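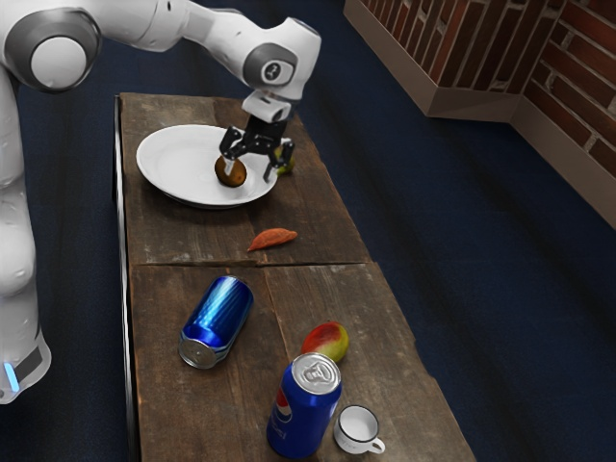

Robotic arm over a long wooden table, computer rendering

Birkitz Historical Society
Minutes of the Research Group, December meeting

Called to order at 7:10 p.m. The chair and secretary were present, with a quorum of members. Two apologies received by email.

1. Minutes of the previous meeting

Approved with one correction. Under item 4, "proved" should read "suggested." The member who gave that report objected that the two words come to the same thing. The group did not agree and the correction stands.

2. The Lavonetti trading house

The group returned to the draft booklet on the Lavonetti trading house, circulated last month. The draft says that the founder came to Birkitz as a boy of twelve, alone, on the ship Nellari, and rose from errand boy to owner of the largest warehouse on the river. The drafter read the opening chapter aloud.

Several members asked where the boy of twelve comes from. The drafter cited the family memoir. The memoir was written by a granddaughter who was born after the founder died, and she gives no source either. The chair pointed out that the same memoir has the Nellari arriving in a month when the river was normally frozen.

The passenger list for the Nellari was then looked at in photocopy. It has 64 entries. None is a Lavonetti. One entry reads "Lavon., clerk, 23," and the drafter believes this to be the founder with his age taken down wrong. The secretary asked how often a boy of twelve is mistaken for a clerk of 23. The drafter replied that port officials were careless. That may be so, but if the list is too careless to be trusted on his age and trade, the group does not see why it should be trusted on his name.

It was also noted that the first lease on the warehouse was signed only four years after the supposed arrival. A sixteen-year-old could not have signed it. A man of 27 could. The drafter agreed to think about this.

Agreed: the words "according to family tradition" go in front of the arrival story, and the chapter title "A Boy Alone" comes out. The drafter asked that his disagreement about the title be recorded, and it is.

3. The Semaan letters

A member reported on a visit to look at the Semaan letters, which are offered to the society on loan. There are 49 letters, mostly between the Semaan shipping office and its agent in Birkitz. The covering note from the lender calls them "the lost correspondence of the port." The member could not find out when they were lost or who had been looking for them.

The content is mainly freight rates, late payments and complaints about damp flour. Three letters mention Lavonetti by name, all three in connection with money owed. The member thought these would be useful for item 2. The drafter thought they gave an unfair picture.

There was some discussion of handwriting. Two of the letters are dated eleven years apart and are in what looks like the same ink on the same paper. This may mean nothing. Office copies were sometimes made up in a batch. The group would still like an answer before anything is quoted in print.

Agreed: accept the loan, make no public announcement yet, and ask the lender for any record of where the letters were kept before the present owner had them.

4. The 300 mourners

The newspaper obituary says that 300 people walked behind the founder's coffin. The draft booklet says 500. Asked about the difference, the drafter said the larger number came from the plaque on the old warehouse. The plaque was put up by the firm itself, long after the funeral. The church where the service took place seats around 300 with the gallery full, so the newspaper may simply have been counting pews.

Agreed: use the newspaper figure, say it is the newspaper's, and leave the plaque to a footnote.

5. Walking tour leaflet

The tourist office would like the leaflet to include the "Nellari Steps," where passengers are said to have come ashore. The steps do not appear on any town map the group holds from that period, and the stonework is of the kind used for the later embankment. The tourist office has been told this before. The secretary will tell them again, in writing.

6. Any other business

A member asked whether the society could claim that Birkitz was the oldest customs post on the river. The chair asked for evidence. None was on hand and the matter was left over.

The cabinet key is still missing. Members are asked to check their coats.

Actions

Drafter: revise chapters one and two, with a source for every date.
Secretary: write to the lender of the Semaan letters and to the tourist office.
Chair: check the lease against the original at the county record office.

Meeting closed at 8:55 p.m.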